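Robotics > Workcell Safety > Course Texts

Chapter 9. Cable Faults and Unplanned Stops

Last updated: Mar 7, 2023

Most stops in a small workcell come from wiring. A joint that has run for months without complaint drops out, recovers when the controller is reset, and drops out again. The software log shows a lost signal and nothing more. This chapter treats the fault as a mechanical one and follows it from the first symptom to the repair.

The main case comes from the Kusen plant, where a Lekota transfer arm stopped 130 times in June. Two of those stops left the arm holding a part over an open guard. The log gave code 309 each time — encoder signal lost — and the encoder was replaced twice before anyone flexed the cable by hand. One conductor had broken inside an intact jacket, 1,714 hours after the last inspection.
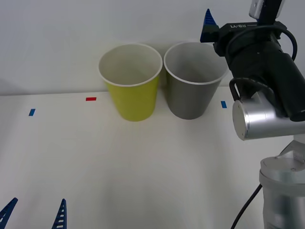
Cable slack at a wrist has to be judged against the full travel of the joint. A loop that is too short pulls on its connector at the end of travel; one that is too long can catch on a fixture or on the arm itself. On the arm marked RB-Y1, one black cable curves around the side of the wrist housing and a second forms a small hoop over the silver joint. Both loops belong on the inspection sheet, along with the thin cable trailing from the lower link. Tape markers on the table, like the red and blue strips near the paper cups, do not mark the space a cable sweeps.

Section 9.1 defines the terms used for intermittent faults. Section 9.2 gives the flex test in the form used at Gistis, with power removed and the arm supported. Readers should complete the lockout exercise in Chapter 8 before attempting it.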